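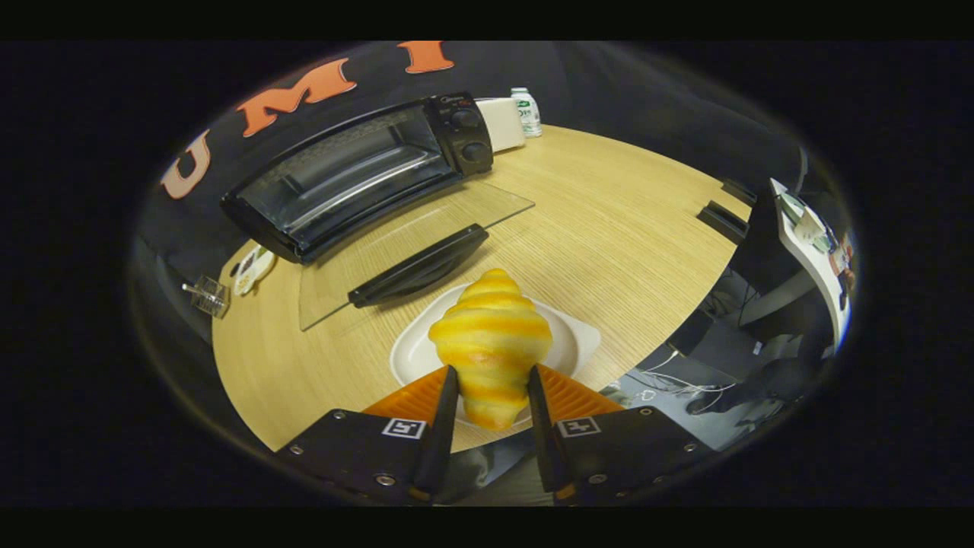 Annag Rennie thinks I've gone soft. She wrote in after my last column to say that if I couldn't bring myself to tell people who to vote for, I should hand the space over to the crossword, and that sitting on the fence in a ward as tight as Kitlow was a kind of cowardice. Strong stuff for a Wednesday morning, but she's been reading me for years and she's earned it.

So I've had a think, and I still don't believe a local columnist should be dishing out endorsements in a council by-election. I did it once. Readers with long memories will recall that I backed the sitting councillor in Dorkedmont on the strength of one very good speech about the bus station, and then spent the next four years being stopped in the post office by people who wanted to know what I was going to do about the bins. I hadn't been elected to anything! But I'd lent the man my name, and they felt (fairly enough, I suppose) that I was partly on the hook.

My trouble with endorsements at this level is how little anyone has to go on, me included. A general election gives you manifestos, telly interviews, years of votes you can look up. In Kitlow we've got a leaflet each, one hustings in the church hall and whatever you can pick up on the doorstep. I went to the hustings. Both candidates were perfectly pleasant. Both want the library open on Saturdays. Both are against potholes, and I would love, just once, to meet the candidate who's for them.

There are 3,615 people on the register in the ward, and last time the seat was won by 2 votes after a recount that went on past midnight. Annag takes that as proof that a nudge from me would matter. I look at the same result and feel slightly sick. If I sway a handful of people because they like the way I write about allotments, then I've more or less picked a councillor, on the basis of a leaflet and a plate of custard creams. I don't want that job and I'm not sure I'd be any good at it.

What I'd much sooner do is nag. Nagging is a proper use of a column. I'd like to nag both of them about the Davora Road site, for a start, where the council gave permission for 200 homes and then seemed to forget that the people in them might want a doctor. I asked about it at the hustings and got two answers that were so alike I could have swapped the name cards and gone home. More talks with the health board, more pressure on the developer. Lovely. Which talks? With whom? What happens if the developer says no, as developers have been known to do?

Then there's the parking. Anderson Amaral, who runs the café by the level crossing, handed in a petition with 400 signatures in the spring, asking for the first half hour to be free so that people can nip in for bread or a prescription. It went to a meeting, and the meeting asked for a report, and as far as I can find out the report is still being scoped. I had to look up what scoping was. I'd be glad to hear from either candidate whether they'd vote for the free half hour, yes or no, with no talk of a wider strategy.

I do take Annag's point about cowardice, a bit. There's a lazy kind of even-handedness where you write that both sides have their strengths and toddle off to lunch, and I've done it, usually in August. And there are elections where I'd drop all this and say straight out who I was for. If one of them was plainly unfit, or was telling lies about the other, I'd be letting you down by keeping quiet. But two decent people who differ mostly on whether the ward needs a new playground or a mended old one? You can sort that out without me. (Mended, since you ask. The slide's fine, it's the ground under it that's the problem.)

I'd far rather you went to the second hustings, if they manage to put one on, and asked something awkward. Ask about money, they hate that. Ask what they'd cut. Ask how many council meetings they've sat through from the public seats, because it's free to get in and I've seen precious few faces up there in the time I've been going. If you can't make it, both leaflets have a phone number on the back. I rang them both on a weekday evening and only one picked up, and no, Annag, I'm not saying which.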